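**From the folding bench**

Hi all! Jayanthi asked for something from our corner this month, so you get me and the gripper fingers. If you've walked past the bench lately and seen me squinting down a pair of metal plates like I'm buying a used pool cue, I was checking them for bends, and I'll be doing it again next week.

Quick background for the new folks in sewing: we have two Gelport grippers. One lives on the arm in the Plavside cell and the other is the hand-held one, which we walk through a fold ourselves before the arm ever gets to try it. Same fingers on both, same screws, so whatever goes wrong with one usually goes wrong with the other (handy, if you like doing a job twice).

The trouble started with the heavy twill. Thin shirts never bothered the fingers at all, but on the dark work stuff we kept getting a fold that came out crooked, always toward the same side. Braulio blamed the program. I blamed Braulio. Then Shigeru laid a steel rule across the two lips and one finger was sitting a hair lower than the other, and that was the end of that argument.
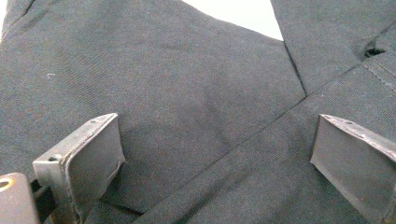 *Fingers open over the charcoal twill. Yes, I see the lint.*

So now there's a routine, and I'm pretty happy with it! Every 700 folds I take both fingers off, wipe the plates with a dry cloth, and run a thumbnail along the bent lip to feel for burrs. A burr you can barely feel will still grab a thread, and then you've got a pull in somebody's pants. If I find one I take it down with the fine stone, never the file. (Baltazar used the file once. We still have that finger, it makes a decent paint scraper.)

Going back together, start all the screws by hand before you snug any of them. Set the rule across the lips, get them level, then tighten a little on each side and check again, because they love to creep on that last quarter turn. After that it's 14 practice folds with the hand-held on the thickest cloth we have, and if those look square the arm gets its turn.

Scuffs on the flat faces are fine, by the way. Please stop bringing me fingers because they look ugly! Worn corners I do want to hear about, and anything that wobbles.

Elvia has ordered new screws from Kingi and they should be in the second drawer by the time you read this. The old ones are in the coffee can. Leave the coffee can alone, I'm still sorting it.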